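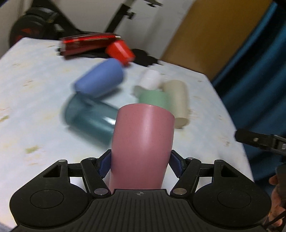
1. Background

Pullness is the coffee counter on the ground floor of Onetti Hall at Trammont College. Until last year every drink there was sold in a paper cup with a plastic lid. The counter now lends out reusable cups as well. A student shows a college card, the card number is saved with the cup number, and the cup can be dropped off at the counter or in a return bin in the Tang Library lobby. There is no deposit and no fine.

Our group wanted to find out how many of the borrowed cups come back, how long they stay out, and what keeps people from using them in the first place. We picked this topic for the Waste and Materials course because the counter already keeps a loan log, so we would not have to set up a system from scratch.

Group members: Muchen Shao, Baoshan Duan, Lingyun Ding, Xiaoyan Jiang
Course instructor: Glenys Lockyer
Submitted: January 23, 2020

2. What we did

The counter manager gave us the loan log for October with the card numbers removed. Each line had the cup number, the time it was lent, the time it was scanned back in, and which return point was used. Baoshan cleaned up the file. Some cups had been scanned twice on return, and in those cases we kept the first scan only.

We also talked to customers in line. The interviews were short and followed the same list of questions: Do you know about the reusable cups? Have you used one? If not, why not? If yes, was there anything annoying about it? Xiaoyan and Lingyun did the morning interviews and Muchen did the afternoons. We wrote the answers down by hand and sorted them later.

We did not interview people at the library bin. We tried it once, but most people there were on the way to class and did not want to stop.

3. Results from the loan log

There were 408 loans in the month. Of these, 323 were returned within a week. By the time we got the file, 376 had been returned, which is 92 percent. The remaining 32 were still out, and the counter treats them as lost.

More cups came back to the counter than to the library bin. The bin was used mostly late in the day, after the counter had closed. Loans made in the morning usually came back the same day. Afternoon loans were more likely to stay out overnight, and most of the very late returns began as afternoon loans.

We expected to see a jump in missing cups in the week of midterms, but there was none. There were fewer loans that week, and the share returned on time was close to the rest of the month.

4. Results from the interviews

Most people we talked to knew about the cups. The reason we heard most often for not using one was the lid. The reusable cups are lent without lids, and people who were walking across campus did not want to carry an open drink. Several said they would borrow a cup if they planned to stay in the building.

The second reason was not knowing where to return it. The sign at the counter mentions the library bin, but the text is small and it is placed behind the napkins. Some customers thought they had to come back to Pullness in person.

A few people said they had their own travel mug at home and forgot it. One person was worried about washing. We asked the counter staff, and the cups go through the same dishwasher as the plates.

Nobody we interviewed mentioned the missing deposit as a problem. Two former borrowers admitted they still had a cup in their room.

5. Limits

One month is a short period and the weather was mild. People may act differently in winter, when they want a hot drink to take outside. The log also does not show how many drinks were sold in paper cups, so we cannot say what share of all customers borrow. We asked for the sales numbers but did not get them in time.

Our interviews were done with people who had time to stand in line, so anyone in a hurry is missing from the sample.

6. Suggestions

We think the counter should try lids first, even on a small number of cups. The sign should be moved next to the register and should name both return points in large print. A reminder email after a week would also be easy to set up, as the card number is already in the system.

We would not add a deposit at this point. The return rate is good without one, and it would slow down the line in the morning.

7. Who did what

Muchen Shao: afternoon interviews, sections 1 and 5
Baoshan Duan: loan log, section 3
Lingyun Ding: morning interviews, section 4
Xiaoyan Jiang: morning interviews, sections 2 and 6, final editing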